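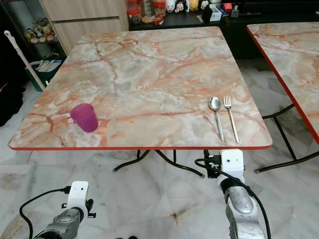

Folding table, first place setting. Purple cup left, spoon and fork right.

Fri 2 November

Started on the table setting today. Until now we only wrote about it in the plan, so it was good to have real things on a real top.

The table is the square folding one with the pink and white marble look. Rocío wanted the plain grey one from Skotisura, but it has a hinge line through the middle and a cup can stand crooked on it. I prefer this one. The top has a lot of orange and rust-coloured veins, and I was afraid the cutlery would be lost among them. It is less bad than I expected. The steel is still easy to find by eye, also where a vein passes near it.

Layout for now: cup on the left, near the front edge. Spoon and fork on the right, parallel, handles towards the person who sits, spoon on the inside. Bahman says that at his home the fork goes on the left and the cup on the right, so for him everything is in the wrong place. Vilgot says the same about the fork. I do not want to decide this by who speaks loudest. I keep the present layout as "A" and we make a "B" with the fork moved over. Please write the letter on every sheet, also when it seems clear.

No plate yet. The ones from Pellia are still in the box in room 13 and must be washed before use. When they come, the cup has to go further back, otherwise there is no free space for a hand between cup and plate. I would try 200 mm from the front edge to the middle of the plate and see how it feels.

Cup: the see-through purple plastic one. It is wider at the top than at the base, so I do not trust it very much when somebody bumps the table. Severino suggests to put a little water in it. I am against water before we have a cloth ready.

Legs: they spread outwards and the feet have rubber tips. I pushed the top lightly at the corners and it moved a little at the back left one. Could be the leg, could be the floor tile. Turn the table a quarter and test again.

Floor has a small brownish stain in front of the table. I tried a damp cloth on it, no change. Hok-lam has a cleaner from Warraich that he wants to try, but please in a corner first – the tiles are not ours.

To do
Wash plates (me)
Measure layout A properly and draw it on paper, sheet 21
Ask Itirier if the second set of cutlery has the same length of handle
Quarter turn of the table, check back left leg (Vilgot)
Napkins: paper or cloth? Still open. Rocío has an opinion, I have not heard it yet.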